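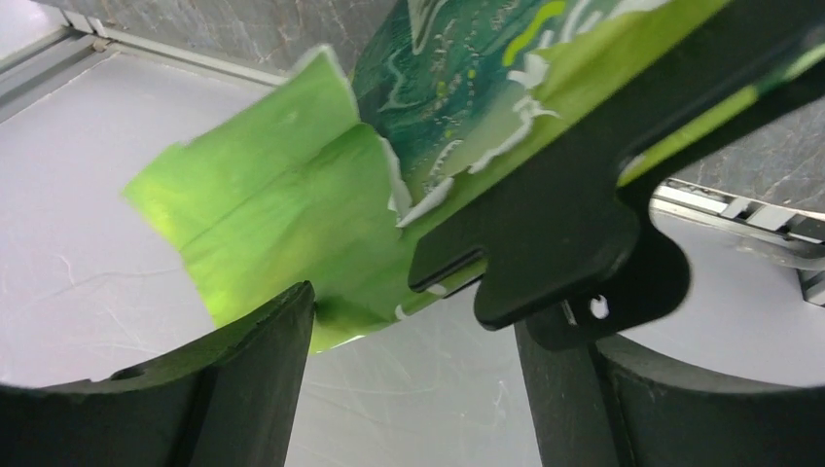 Tekura shows the Gomance, a small electric van with 11 color choices

Tekura has shown the production version of the Gomance, its first electric van, and says that orders will open in April. The price is not final yet.

The Gomance is 3134 mm long, so it is shorter than most city cars, but the company promises that a driver of normal height can sit in it without bending the neck. Behind the two seats there is a flat load floor with a side door on the right only. 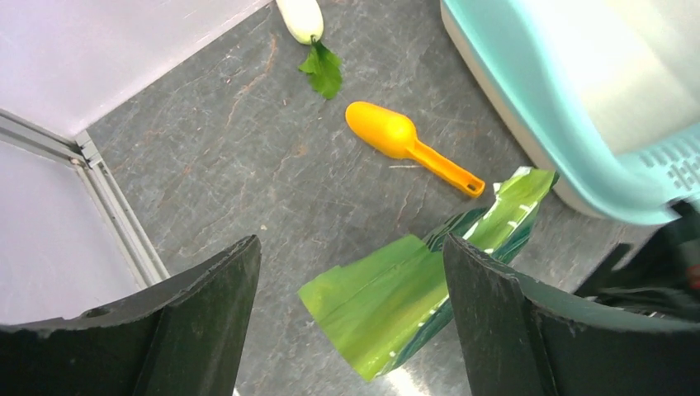
The battery sits under this floor and can be charged from a home socket overnight. Tekura does not give a driving range so far. "We prefer to publish the number when the tests are complete," said chief engineer Hedvig Söderlund.

The first series will be 2000 vans. Half of them are already reserved for Negi, a delivery company, which tried the prototype through last winter and asked for a stronger heater - this request was accepted.

Sales director Berhanu Tufa said that private buyers will also be welcome, although the basic version comes without a radio. The Trudik package adds one, together with heated seats and a rear camera.

A passenger version with four seats is being studied. Tekura will decide on it after the first vans are delivered.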